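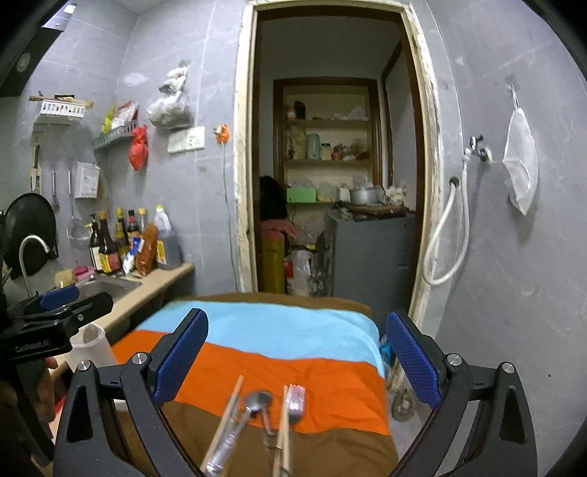 Figure 3. Wrist-camera view from the right-hand gripper during the utensil task, with a spoon, a fork and two chopsticks held together between the padded fingers. The second gripper is at the left.

4.2 Fingers and pads

The hand-held grippers were built in a shared workshop at Herkolum, with a drill press, two desktop printers and ordinary hand tools. The first version used rigid printed fingers with a flat face. These were adequate for boxes and cups but performed poorly on bundles, where contact is made with the one or two thickest members and the remaining items are held only by friction against their neighbors. Grip force on the outer items then depends on how the bundle happens to settle, and a small rotation of the wrist is enough to release one of them.

The second version, used for all results reported in this section, replaces the flat face with a soft textured pad mounted on pivot arms (Figure 3). The pad yields locally, so that items of different thickness can share the load. Stiffness was set by the pad material and by the distance between the pivots. We tried three pivot spacings and kept the middle one. The narrow spacing allowed the fingertip to fold back under load, and the wide spacing gave little improvement over the rigid finger.

Pads were cast in the workshop from a two-part rubber. The texture was transferred from the mold, which was printed with the layer lines running across the finger. Sanding the mold gave a smoother pad and a weaker hold on metal handles, and we abandoned it after one batch. Pads are attached with a mechanical clip and can be changed without removing the finger from its arm.

4.3 The utensil task

Mixed eating utensils were chosen as the main test because they combine several conditions that are awkward for a parallel grasp. Metal handles are thin and slide easily. Chopsticks are light and tend to roll or splay when squeezed. A bundle of the two kinds has no single axis, and its members may point in different directions after closing, as the chopsticks do in Figure 3. The task was carried out in homes, on whatever surface was at hand, including soft ones. On a striped blanket the supporting surface deforms under the fingertips, and the height at which the fingers should close is harder to judge than on a tabletop.

Each operator worked with a pair of grippers, one in each hand, and both were recorded. An attempt began with the utensils at rest and ended when all of them had been placed or when any one had fallen. The set contains 2000 attempts with the Moser pad and 2614 with the Dirner pad, named after the two mold designs. The difference in size reflects the order in which the molds were finished. For comparisons between pads we drew 2000 attempts from the larger set at random.

Fast wrist motion leaves visible blur on the held objects, and edges of thin items may be lost in single images. We did not discard such images. Attempts were rejected only when the camera stream and the jaw width log could not be aligned – a fault traced to a loose connector and corrected on 11/11/19.

4.4 Calibration and wear

Jaw width was calibrated with the Gerketti routine, in which the fingers are closed on a set of gauge blocks and then opened fully. The routine was repeated after every pad change and after every 90 attempts in any case. Drift between calibrations was small for new pads. It increased as the texture wore down near the tip, where most of the contact in the utensil task takes place.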